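Vanusport Manipulation Program
Progress report to the Comcombe Fund, period ending 2024-06-30
Work package 2: Learning upright placement from hand-held gripper demonstrations

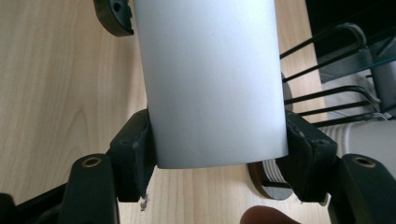
The purpose of this work package is to establish whether a placement policy trained only on demonstrations from hand-held grippers can be transferred to a fixed arm without further teaching on the arm itself. The Fund approved the work on the condition that the method be tested on everyday objects in ordinary rooms, and the team has kept to that condition during the period.

Summary of progress

Collection for the upright placement task is complete at the Vanusport site and continues at the Kolitville site. Training of the second version of the policy, referred to in earlier reports as Dervishi, finished in June. First transfer trials on the fixed arm have been carried out and the results are given below. One deliverable, the annotated release of the demonstration set, is behind schedule.

Method

Operators move the gripper by hand and carry out the task as they would with their own fingers. The camera on the tool records the approach, the grasp, the transport and the release. The policy receives the same view when it runs on the arm, so the mounting position of the camera relative to the fingers must match in both settings.

Upright placement was chosen as the main task for this period. Tall objects with smooth sides offer few visual features, and an object held near its lower end can hide much of the work surface from the camera. The policy must therefore judge the remaining height from the bottom rim and the strip of table next to it. The first version of the policy often released too early. The second version adds a short history of past views and a separate output for the moment of release.

Operators were asked to vary the height of the grasp and the speed of the descent. They were also asked to leave other objects on the work surface, as a cleared table had led to poor results in the previous period.

Results

The transfer trials used 11 objects, of which 5 did not appear in the training data. The second version placed all 6 of the familiar objects upright in every attempt. Among the new objects, it failed repeatedly on one, a narrow bottle with a rounded base, and placed the others without a fall. The first version, run under the same conditions, managed only 7 of the 11 objects without at least one fall.

The gain appears to come mainly from the release output. When this was turned off, early release returned on the taller objects. Removing the history of past views had a smaller effect – it slowed the descent but seldom caused a fall. These findings rest on a single arm and a single room and should be read with that limit in mind.

Issues and changes to plan

Wear on the finger pads remains a concern. Worn pads change both the grip and the appearance of the fingers to the camera, and the team has not yet separated the two effects. Pads are now inspected and cleaned before each collection session, and the date of replacement is entered in the session log.

The delay to the annotated release was caused by disagreement between annotators over the moment at which an object should be counted as placed. The guideline has been rewritten to use first contact between the rim and the surface, and the affected recordings are being labeled again. No additional funds are requested for this work.

Work planned for the next period

The team will repeat the transfer trials at Kolitville on a second arm, with objects drawn from a new set. A comparison of new and worn pads will be run alongside these trials. The annotated release will be submitted to the Fund for review once the second round of labeling has been checked. Spending remains within the approved budget for the work package, and the financial statement is provided under separate cover.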